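# Frequently Asked Questions: The Dolley County Family Biographies Collection

The Dolley County Family Biographies Collection brings together short life sketches of farmers, merchants, teachers and tradespeople who settled in the county, with typed transcriptions, an index of surnames and a small reference library. The answers on this page cover the questions the reading room receives most often by mail and telephone. Last revised Jul 3, 2018.

## About the collection

**What does the collection contain?**

The collection holds 911 biographical sketches, most of them one to three pages in length. They were gathered from subscription histories, township albums, church anniversary booklets and family papers. The surname index also covers spouses, parents and children named in the sketches, so a person may appear in the index without having a sketch of his or her own.

**Who wrote the original sketches?**

Most were written by paid canvassers who traveled from farm to farm and took down what the family told them. The canvasser's name was seldom printed. A smaller group was written by relatives, usually after the death of the person described.

**How reliable are they?**

Sketches should be read with care. Families who subscribed to a county history could usually approve the wording before it went to the printer, and debts, failed ventures and second marriages were often left out. Dates of arrival in the county tend to be earlier than the land records support. Researchers are advised to check each statement against deeds, probate files and census returns.

**Are all townships represented equally?**

No. Molari Township accounts for 52 sketches, although it was among the most heavily settled parts of the county. The western townships, where the canvassers had better roads and more subscribers, are covered far more fully.

## Using the reading room

**Do I need an appointment?**

An appointment is required to view original volumes. Transcriptions on the open shelves may be consulted without one. Please write at least one week ahead and list the surnames of interest, with any known variant spellings.

**May I photograph the pages?**

Personal cameras and telephones are permitted without flash. Bound volumes must remain on the supports provided, and staff may decline a request if a binding is weak.

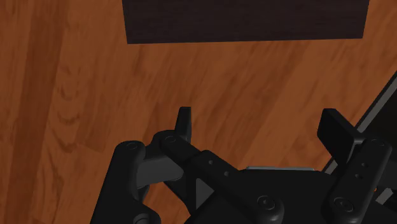 **How are surnames with more than one spelling indexed?**

Each name is entered under the spelling used in the original sketch, with a cross-reference from other forms found in county records. The Vollari family, for example, may also be reached through Volari and Vollary. Accents are kept where the source prints them, as in Huamán, but they do not affect the alphabetical order.

**Can staff carry out research on my behalf?**

Staff will search the index for up to three surnames at no charge and report the volume and page of each entry. Longer searches are referred to a list of independent researchers, available on request. The reading room does not recommend one researcher over another and takes no part in setting fees.

## Copies, corrections and gifts

**How do I order a copy of a sketch?**

Requests must be made in writing and should give the volume and page number - the surname alone is not enough, as several families share the same name. Copies are sent by mail or as a digital file. At present, 480 of the sketches have been transcribed in full. The remainder are supplied as page copies only.

**What should I do if I find an error?**

Errors of transcription are corrected once they have been compared with the original page. Errors in the sketch itself are left as printed, but a signed note with supporting documents may be added to the family file. Corrections should be addressed to Nuria Abera, Curator of Family Papers.

**Does the collection accept new biographies?**

Newly written sketches are accepted if the subject lived in the county for ten years or more and is no longer living. The text should be almost 500 words in length, and the writer should state the source of each date. Submissions are reviewed once a year, in November.

**Will original family papers be returned to the donor?**

Papers given to the collection become its property under a signed deed of gift. Families who wish to keep the originals may lend them for copying, and a receipt is issued when the loan is received. Loaned items may be collected in person or returned by insured mail at the owner's expense.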